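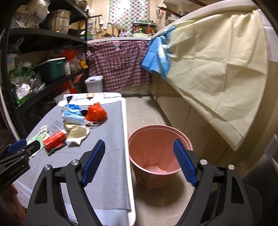
Llevo dos semanas con la cabeza puesta en el agua, y todo por la factura. En mi casa siempre hemos sido de los que abren el grifo y se ponen a pensar en otra cosa, pero el recibo de noviembre (ya sé que ha llovido desde entonces, poco, pero ha llovido) me dejó tiesa, y cuando este verano empezaron a hablar de cortes por la noche me lo tomé por fin en serio. Mi primera medida fue la más tonta y la que mejor me ha ido: un cubo. Uno de plástico rosa, como ese que está en el suelo de baldosas, puesto en la ducha mientras sale el agua fría. ¡No os imagináis lo que se junta ahí antes de que el agua empiece a templarse! Con eso riego las macetas de la terraza, que son catorce y beben como camellos, y lo que sobra va a la cisterna.

Se lo conté a Montserrat Hinojosa, mi vecina de rellano, y resulta que ella lo hace desde que se casó. Su madre lo hacía también, con un barreño de zinc que pesaba una barbaridad. Me dio además un consejo que no conocía: el agua de lavar la lechuga y las acelgas se guarda en una jarra aparte, y esa es para los geranios. La de cocer huevos también, una vez fría, siempre que no le hayáis echado sal. Con la de fregar los platos no me atrevo, la verdad, porque uso un lavavajillas a mano bastante fuerte y ya maté una albahaca por hacer experimentos.

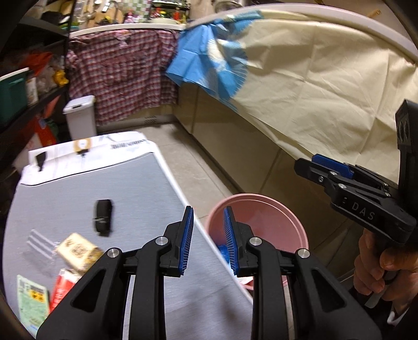
Lo de los grifos es otro capítulo. Me pasé una tarde entera comparando aireadores, esas piececitas que se enroscan en la boca del grifo, y acabé comprando dos Redilus, uno para la cocina y otro para el lavabo. El del lavabo entró a la primera. El de la cocina no, porque mi grifo es viejo y tiene una rosca rara, y tuve que volver a Meléndez (la ferretería de la esquina del mercado, la de siempre) a por un adaptador. Abundio Magaña, que lleva el mostrador de fontanería y tiene más paciencia que un santo conmigo, me lo buscó en un cajón sin mirar siquiera la etiqueta. Ya que estaba, me preguntó si la cisterna me perdía. Le dije que no. Me dijo que echara unas gotas de colorante de repostería en el depósito y esperara un rato sin tirar de la cadena. Pues perdía - el fondo de la taza se puso verde, y yo tan convencida.

La junta nueva me costó una miseria y la cambié yo sola, con una linterna en la boca y diciendo cosas que no voy a escribir aquí. Desde entonces ya no oigo ese hilillo de madrugada que yo achacaba a las tuberías del edificio.

También he empezado a apuntar lo que marca el contador. El 02/07/2019 ponía 1.408 metros cúbicos, y desde ese día lo miro cada siete, con una libreta colgada de la puerta del armario. Mi marido se ríe, pero el otro día lo pillé cerrando el grifo mientras se afeitaba.

Si alguna tiene un truco para aprovechar el agua del aire acondicionado, que me lo mande, porque he leído de todo: que sirve para la plancha, que ni se te ocurra, que para las plantas sí pero mezclada. Los que me lleguen los pongo en el próximo boletín, con vuestro nombre o sin él, como prefiráis.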